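Short-Stay Apartments at Handel Street -- progress report for Prollden
Reporting period: February to end of April
Sunday, May 1, 2022
From: Jaanus Grīnberga

Sending this on a weekend, sorry, guests checking out all morning and the laundry van came early. Figures at the bottom. Shout if you want receipts scanned again, I know the last batch came through sideways.

Where we are

Five of the six apartments are open and taking bookings. Number 4 isn't. More on that below. Your money has gone mainly on the bathrooms, the stair carpet, the new front door lock and getting us listed properly on Netport, where before we had one page with old photos and the wrong check-in time.

801 nights booked since the grant started. The forecast in the application was lower than that and I'd said at the time it was cautious, so please don't read too much into it. Two long stays make up a good chunk. One was a couple between houses whose closing date kept slipping, lovely people, they extended three times.

Bookings and rates

Weekends full from the middle of March. Midweek still patchy. Tried a three-night minimum over the school break and it cost us more than it made, short gaps left all over the calendar that we couldn't fill. Dropped it again. Two-night minimum on Fridays and Saturdays stays, one night fine the rest of the week if the cleaners can manage it.

Base rate is still for two people. We had confusion over the sofa bed -- guests booking for two, then asking for the sofa bed made up at nine at night. The listing now says that if you want it made up you book for three. Wording is in the first paragraph and again in the confirmation message. Fewer arguments so far.

Deposit. You asked in February whether it was putting people off. Some, probably. A few enquiries mentioned it and didn't book. I'd still like to keep it for the top floor with the old tiled stove, those tiles can't be replaced if someone cracks one. For the ground floor I've halved it. Will look again in the fall. 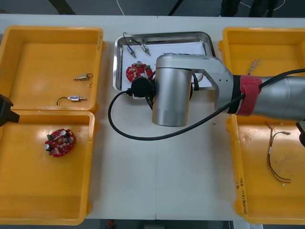
Cancelations were up in March, mostly bookings made in January for work trips that got moved. Our policy gives a full refund up to seven days before and half after that. I gave two full refunds outside the policy, both family illness, and would do the same again.

Apartment 4

Behind. Plasterer found damp behind the kitchen wall once the old cupboards came off. It was from the downpipe outside, joint had gone, and the water had been getting in for years by the look of it. Pipe is fixed. Wall has to dry before anyone puts a cabinet back on it and the plasterer won't be rushed, which is fair. He's coming to take another reading next week.

Knock-on: the kitchen units are sitting in their boxes in the hallway of number 5's storage room, and the fridge is in my garage. New opening target is end of June. I've blocked the calendar until then so we don't have to move anybody. I'd rather open late than have a family turn up to a wall that smells.

Cost of the damp work was 1,867, not in the original budget. I've covered it from the contingency line as agreed on the phone. That leaves contingency thin but not empty. If the reading comes back bad I'll need to talk to you before doing anything else.

Bathrooms

All done in the five open units. Walk-in showers in two of them, tubs kept in the others becuase families with small kids kept asking. Water pressure on the top floor is better but still not great between seven and eight in the morning when everyone's up. Plumber suggests a pump. Quote was 1,385 fitted. Not asking for it in this round, just so you know it may be in the next application.

One shower door came with a chip in the corner and the supplier took five weeks to swap it. Guests had a curtain in the meantime and I knocked a little off their bill.

Check-in

Key safe is gone, code lock is in. Guests get their own code the morning they arrive and it stops working at noon on the day they leave. Big help with the late flights. Before, I was standing on the step at midnight more often than I'd like to say.

Teething trouble: one code sent to the wrong guest (my typo), and the battery went flat on a Saturday in March with four people outside in the rain. Spare battery now kept on site and I change them on the first of the month whether they need it or not. Mechanical key still works as backup, neighbor at number 12 has it.

Cleaning and linen

Moved from doing sheets ourselves to the Lūse laundry service. Costs more per bag, saves most of a day each week. Towels come back softer than ours ever did. They lost one set of pillowcases and replaced it without a fuss.

Two cleaners on regular hours, a third on call for Sundays. I put their rate up in April. Couldn't have kept them otherwise, the hotel by the station is hiring and pays more than it used to. The increase is in the running costs and not in the grant.

Checkout time is now 10:30 and not 11. Half an hour doesn't sound like much but on a full changeover day it's the difference between ready and not ready. A few grumbles. We let people leave bags in the hall cupboard until the afternoon.

What guests say

51 reviews since the new listings went up. Good mostly. Same things come up -- quiet at night, close to the tram, beds comfortable, instructions for the heating confusing. So I rewrote the heating sheet. It was a page and a half and is now five lines taped inside the cupboard by the boiler. Also comes up: not enough mugs. Bought mugs.

Poor ones: street cleaning truck at six a.m. (can't do anything), Wi-Fi dropping at the back of number 2 (extender ordered, hasn't arived), and one person who felt the stairs weren't made clear. They were in the listing but low down. Moved them up to the top, with the number of floors and no elevator in plain words. We may lose a booking or two from that and I'm fine with it.

Accessibility

This was a condition of the grant so setting it out separately. Ramp at the rear entrance is in. Grab rails in the ground floor bathroom, in. Bedroom door in number 1 widened, done but still needs its final coat of paint. Lower light switches not done, electrician has been booked twice and canceled twice. New electrician coming mid-May. Once that's finished number 1 can be listed as step-free, and I won't list it that way before.

Still to do before the next report

Apartment 4: dry wall, plaster, kitchen in, photos, open.
Number 1: switches, paint, new listing text.
Wi-Fi extender in number 2.
Parking sign for the yard. Guests keep using the dentist's space and he's been patient.
Fire extinguisher service, due in June, booked.
Welcome folder in a second language. Draft is done, needs somebody other than me to read it.

Money

Nights booked to date: 801
Damp repair, number 4 (from contingency): 1,867
Quote for top floor pump, not spent: 1,385
Full spreadsheet attached separately with invoices. The carpet invoice shows the deposit and the balance as two lines, it is one carpet.

No change asked for on the payment schedule. Second installment is due once number 4 opens, so with the delay that moves to July on your side. Can manage till then if summer bookings hold, and June is looking all right.

If anyone from Prollden wants to come and see the place, Tuesdays are best. Ring first so I can make sure there's nobody in number 3, that's the one worth seeing.

Jaanus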